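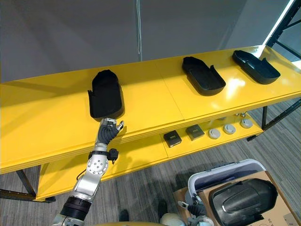

Hubert Nägeli wrote:
> Does anyone still have the winter timetable for the Wutbridge choir bus? I rang
> the number on the old sheet and got a bakery. Also, is it still 70 seats, or did
> they move us to the small one again?

Hi Hubert, and hello to everybody else I haven't written to since summer!

The bakery took over that number in February, and they are very nice about it, but please do stop calling them. The bus leaves from Solheim at 5:15 now, by the side door of the church, and it waits at Flisisley for anyone coming off the late train. It's the big one this year, so all 70 seats, and there's finally room underneath for the folding risers (my knees are grateful, after two winters of sharing a row with them).

We have 79 names down for the first trip, so a few of us will have to drive. I can take three people, four if nobody brings a cello. Hubert, if you'd like to ride with me, just say so, I go right past your road anyway.

Please bring the green folder and a pencil. I'll send the rest of the dates once Riltari confirms the hall.

Warmly,
Maud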